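August
3 min read
By Alina Chiriac

Spent most of the morning on the equipment list for next year. Rebecca wants it before she goes away, and I had been putting it off. She gave me a ceiling but said to write down what we need first and cut afterward. I did it the other way around and had to start over.

The big question is grippers. The ones on the arms now are fine for a beaker or a dish. For glass that has to be held at an angle I would like softer fingers, and Barbu sells a set that should fit our mount. They quoted 3,572 for the pair with the adapter plates. Cleston is cheaper but they can't say when they'd ship, and I don't want to plan the fall on a maybe. Asked both for the price of spare fingers alone.

Second is cable management. There are too many cables on the back of the table and on the desk behind it. I priced a tray and a bag of clips from Mirkema. It's small money, and I put it near the top so it doesn't get crossed out with the small things like last time.

Rack, tongs and the right arm, 11:20.

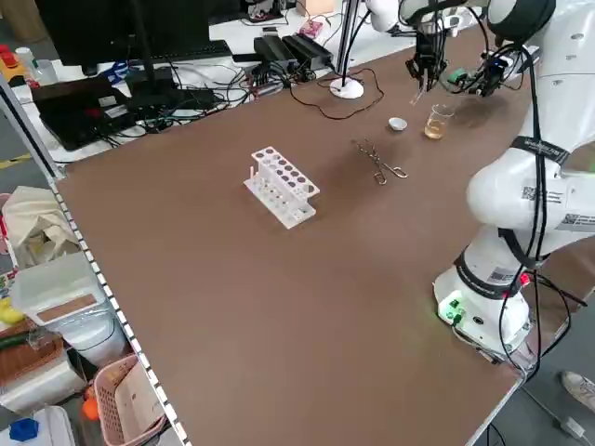
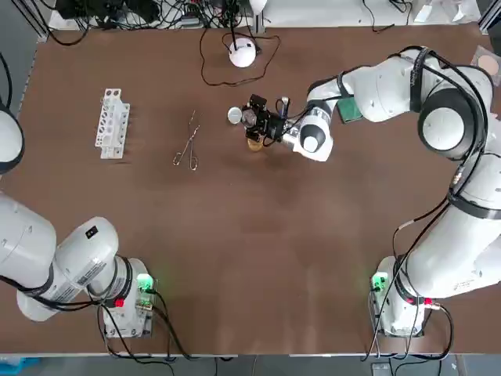 Then the labware. I want 4 more racks, same white plastic kind, and a second pair of tongs so we aren't stuck if one gets bent. Glassware I left as one line with a lump sum. Rebecca will ask me to break it down and I'll do it when she asks.

Went back and forth on a service contract with Dellilel. It covers both arms for 3 years and includes one visit a year. We have had more than 20 hours of downtime since spring by my log, most of it waiting on a part they would have had to send anyway. I put the contract under "optional" with a note. A spare wrist joint on our own shelf might do more good. Need to find out what one costs.

The table top is getting scuffed too. I thought about adding a new one and then took it off the list. It can wait another year.

Total is over the ceiling. If the contract goes, it fits with a little left. Sent the draft to Rebecca a bit before five and told her the shipping numbers are guesses. Tomorrow: call Barbu again about the adapter plates, and look for last year's invoice for the power adapters.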